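Equipment Review: Zenon Four-Channel Rehearsal Mixer

Reviewed for the Grundmont Music Centre by Helge Kvam, with listening notes by Nermin Aksoy and Songül Işık

The Centre lends small items of sound equipment to member bands, and the loan stock is reviewed each August before the new rehearsal term. The Zenon mixer was put forward as a replacement for the older desks in the two upstairs rooms. It was tested over five evening sessions with three groups of differing size and volume, the loudest of them being the industrial rock band Skullix.

Construction and layout

The mixer is a compact unit with four microphone inputs, a stereo return and a single headphone socket. The casing is metal and the knobs are firmly fixed. Labels are printed in white on dark grey and remain legible in low light. The power switch is on the rear panel, where it is awkward to reach once the unit has been placed against a wall. Members using the narrow shelf in Room 2 will need to switch it on before pushing it back.

The faders travel smoothly, although their range is short. Small changes to a vocal level require some care, and Ms Aksoy noted that she overshot more often than she would on the existing desks. A longer fader would have made the unit wider, and it would then no longer fit the carrying cases already held by the Centre.

Sound quality

With spoken voice and acoustic guitar the mixer is clean and quiet. Background hiss was noticeable only with the input gain above three-quarters, a setting that few members should require. The equaliser offers bass and treble controls on each channel and no adjustment for the middle range. For singers this is adequate. For distorted guitars it is less satisfactory, and Skullix found that the two guitar parts tended to merge when both were played through the desk.

The band was preparing a cover version for a benefit concert, with two lead vocalists sharing the verses. Ms Işık listened from the back of the room and reported that both voices stayed clear until the chorus, when the drums entered at full strength. Reducing the bass on the vocal channels improved matters considerably. The built-in reverb has a pleasant short setting and a long one that is of limited use in a small room.

Reliability

No faults occurred during the test period. The unit was left on for a full Friday rehearsal, from the afternoon until closing, and the casing became warm at the rear without affecting performance. One of the supplied cables was stiff and has been exchanged. The external power supply has a plug that pulls out rather easily, and the Centre will fit a retaining clip to each unit before it is lent.

Price and value

The purchase price quoted to the Centre was 336 euros, including delivery and the power supply. A comparable desk from Urrego costs less but has only two microphone inputs, and most member bands would outgrow it within a term.

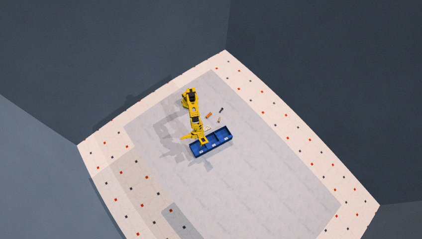

Can the mixer be used to record a rehearsal?

A stereo recording can be made from the main outputs with a separate recorder, which members must bring themselves. The mixer has no computer connection and cannot record each channel separately.

Recommendation

The Zenon is recommended for vocal groups, acoustic acts and bands that amplify their guitars separately. Louder groups wishing to put every instrument through one desk should continue to book the large mixer in the main hall. Bookings for the new units should be addressed to Bülent Canpolat at the equipment desk, and requests for an introductory session to Dilek Uçar.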